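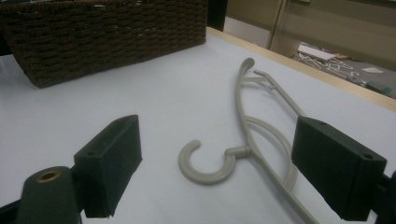
Ondach Calf Jacket, Second Season

Posted 9/26/26

We bought a set of Ondach jackets for the spring calves at Skudolley and have now put them through two seasons. The set cost $887 from Jondo, delivered, and covers the calves in the individual pens. Older calves in the group pens go without.

The jacket is a quilted shell with a fleece lining. It closes with two buckles at the chest and a pair of elastic leg straps at the back. The buckles are large enough to work with gloves on. Our old Després jackets had a smaller buckle that packed with bedding and had to be picked out with a nail, so this was the first thing we noticed.

Fit is good on Holsteins from birth to weaning age. On the Jersey crosses the chest strap had to be pulled all the way in for the first week, and on the smallest calves it still sat low. One heifer, tag 2672, got a front foot through the gap and had to be taken out of it. We have used a Després on calves that size ever since. Ondach lists a small size now, but we haven't tried it.

In April we had wet snow for most of a week and the jackets stayed dry on the inside as long as the bedding was dry. The belly edge soaks up urine like any jacket will. The rear leg straps stay put better than the Després ones did, and we had fewer twisted under the flank at morning feeding. Check the straps every few days anyway. A calf grows into a tight strap faster than you expect.
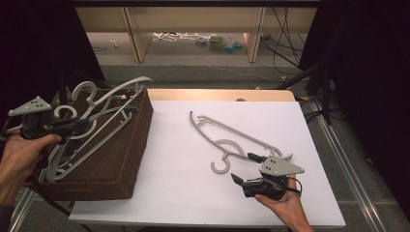 Washing is where most calf jackets wear out, and these have done fairly well. The label says cold water and no bleach. We knock off the dry manure with a stiff brush, wash, rinse twice and disinfect between calves. A machine dryer will curl the belly edge, so plan on line drying. An ordinary light gray plastic hanger is enough if it has a notch out at the tip like the one lying on the board, and we hook a leg strap over the notch to keep the jacket from sliding off. Hangers are easy to come by and a wicker basket full of them keeps the lot in one place, though the hooks tangle. Give the jackets a full day near a fan. The fleece holds water at the neck longer than anywhere else.

After two seasons we have lost one jacket to a torn shell and replaced a leg strap on another. Spare straps are sold only in packs. Jondo had to order ours, and they took longer to come than we would like in the middle of calving. Order a pack with the jackets.

There is a white patch on the left side for writing a tag number. Livestock marker washed off it by the second cleaning. We stopped using it and write the number on the pen card.

The price is higher than the Després. We raised 431 calves over the two seasons and only part of them wore a jacket, so I can't give a fair figure for weight gain or for sickness. I would buy them again for the larger calves. For a herd that is mostly Jersey, ask to see the small size first.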